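Candon, 25 Jun 2021: Registration has opened for the Candon Coastal Walk, a community walking event organized by the Wornow Walking Club with the support of the Navaratnam Foundation. The walk will be held in September and will follow the shore road from the old ferry landing to the municipal sports ground. Organizers have set aside places for up to 2,000 participants, and entries will close when all places have been filled.

The theme of this year's walk is Steps for a Healthy Heart. Two routes will be offered. The longer route is intended for regular walkers and includes the climb to the lighthouse, while the shorter one stays on level ground and is suitable for families, older residents and wheelchair users. 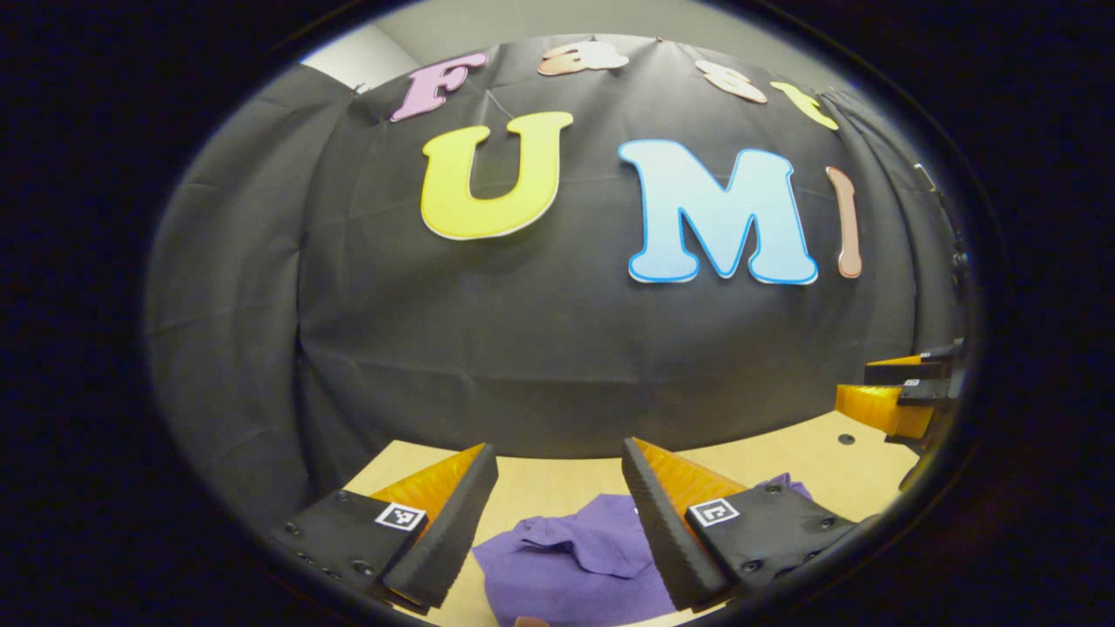 Participants on the longer route will be released in groups of 30 to keep the narrow section near the fish market clear. Each group will be led by a marshal from the club. Walkers are asked to report to the ferry landing with their entry slip and to remain with their assigned group until the lighthouse turn, after which they may proceed at their own pace.

The club stated that 700 places have been reserved for students of schools in the district. Schools must submit a single list of names, signed by the head of the school, along with the name of one adult who will accompany the students. Individual entries from students will not be accepted under this allotment.

Drinking water will be available at the lighthouse and at the sports ground. Participants should bring a refillable bottle, as cups will not be provided. Vuliven, the event's transport partner, will run a return bus service from the sports ground to the ferry landing.

"Walking costs very little and can be taken up at almost any age," said Ashraful Miah, president of the club. "We would like to see people who have never entered an event of this kind."
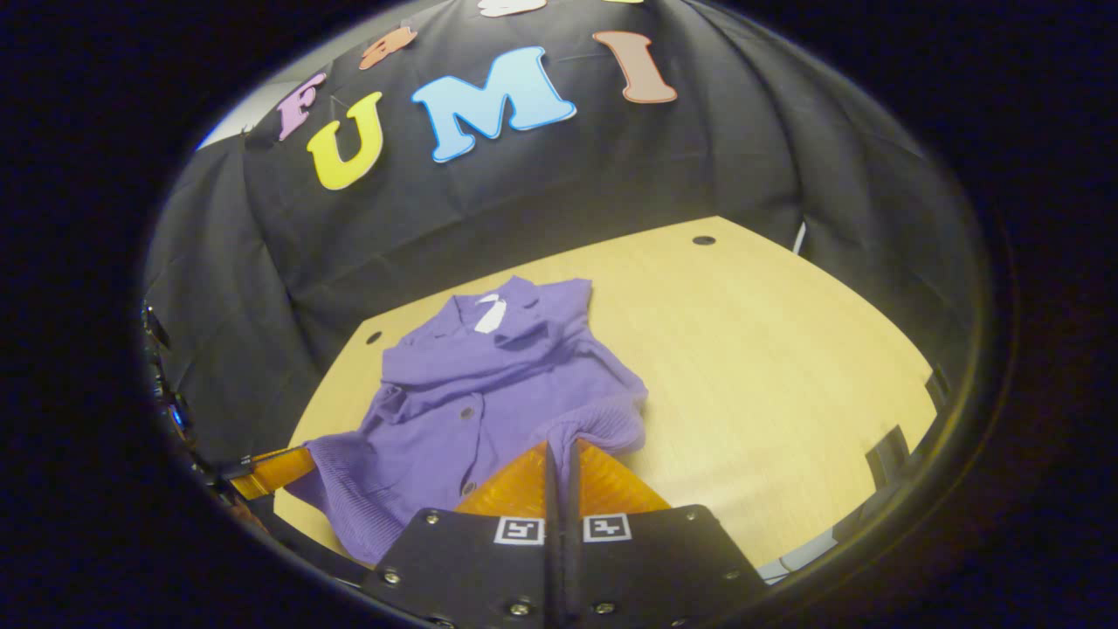

Lutfa Marikar asked whether the shore road would be closed to vehicles for the full morning, noting that last year motorcycles had been allowed back before the final walkers had passed. The club replied that a full closure had been requested and that the traffic office would announce its decision before the event.

Entry forms may be collected from the club office or from the reception desk at the sports ground. Completed forms must be returned in person.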